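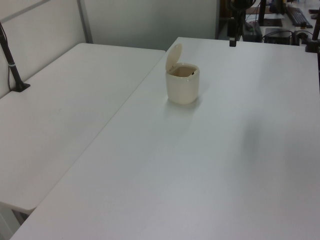
Household task trials: first results published

15 January 2025

Grarkament has published the first results from its study of whether machines can take on routine chores in homes and small shops. The trials began in September at the Namurham laboratory and cover 37 tasks, among them opening and closing a small lidded bin, folding towels and restocking a shelf.

The robot arm, known as Billey, made 1,541 attempts at the bin task. It opened the lid fully in most of them. Closing it again proved harder, and the container was often pushed across the table before the lid came down.

"A person shuts a lid without looking," said Jaruwan Yimyam, head of the study. "The machine has to find the edge every time, and a light container moves when it is touched. We would not yet put this in a kitchen."

Results for shop-floor work were mixed. Restocking went well where goods were boxed and evenly spaced — soft packets were dropped more often. Towel folding remains too slow for practical use.

Upendo Mollel, who leads the shop trials, said that staff at the Mahawong site would continue to do all restocking by hand while testing goes on. A further 44 hours of bench trials are planned before the next report.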